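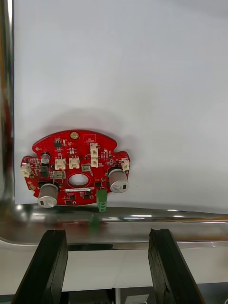
A red circuit board with its green screw terminal and cream wire connectors.

Kipchumba Kashindye has 40 boards waiting on the shelf at Fikwood, most of them pulled from machines that somebody had already decided to throw out. He starts with the connectors. A plug that has worked its way out will stop a board as surely as a burnt track, and it costs nothing to push back in.

The workshop opened in September and takes in small electronics from Plivov and the farms past it. Job 2511 was a Savchuk pump controller with a cracked terminal block — a cheap part, though it took him most of a morning to get the old solder out without lifting the copper.

Sensors are harder. Kashindye checks the wiring first and only then orders a replacement, usually through Bronel, whose catalogue he keeps beside the kettle with the pages labelled in pen. He won't guess at a colour code.

Fikwood holds its next open bench on 4th October. Bring the power supply as well as the board.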